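Garniditz Opens Its Doors to Visitors from the Textile Care Trade

WULACH, February 4, 2021 - Garniditz, a developer of automated handling for laundries and linen services, has received visitors at its workshop in Wulach for a demonstration of its towel folding project, which carries the name Rarnolard. The guests came from laundries, hotels and technical schools of the region. They were divided into small groups, and each group stayed for 30 minutes at the folding station before it continued to the offices on the upper floor.

The visit was the first one since the company moved to Wulach in July. Garniditz had received many requests from laundry operators who wished to see the work directly and not only in a video. The workshop has a floor area of 400 square meters, and most of it is used for testing.

Folding of towels and small linen is still done by hand in many laundries. The material is soft, it changes its shape each time when it is touched, and two pieces from the same delivery do not always behave in the same way. For this reason Garniditz decided to begin with ordinary household textiles, with stripes and checks, as they are found in any kitchen. The visitors were invited to stand close to the table and to ask questions during the work.

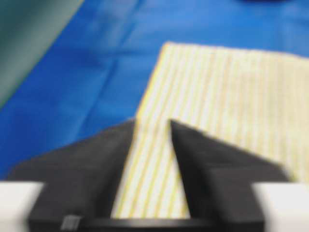
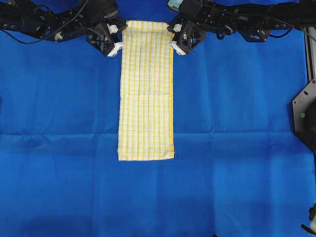

Rarnolard at work on the blue table cover during the demonstration in Wulach.

Many questions from the guests concerned the speed. Garniditz answered openly that an experienced worker is still faster today. The aim of the present phase is a reliable grip and a clean edge, and the speed will be treated in the next phase. During the preparation of the visit the team made 715 folding trials with towels of different age and thickness, and the results were shown to the guests on a printed sheet. Also the failed trials were listed there, with a short remark for each type of error - a corner that was missed, or a second layer of cloth taken by mistake.

Another topic was the thin and often washed linen, which is common in rental service. Several operators offered to send used pieces from their own stock. Garniditz has accepted this offer and will collect the pieces at the reception in Wulach. At the moment the test collection consists of 292 textiles, and the company would like to add more napkins and pillowcases.

Part of the program was prepared together with Lu, a supplier of table covers and work surfaces for the laundry trade. Lu informed the guests about the choice of the surface color and about the cleaning of the covers in daily operation.

The next open day is planned for July. Laundries, schools and members of the press can register by e-mail or by telephone with the Garniditz visitor office. The participation is free of charge. Groups of more than ten persons are kindly asked to register early, so that a separate time can be arranged for them.

About Garniditz
Garniditz develops and tests automated handling of soft materials for laundries, hotels and linen services. The company is located in Wulach.

Press contact
Garniditz, Press and Visitor Office, Wulach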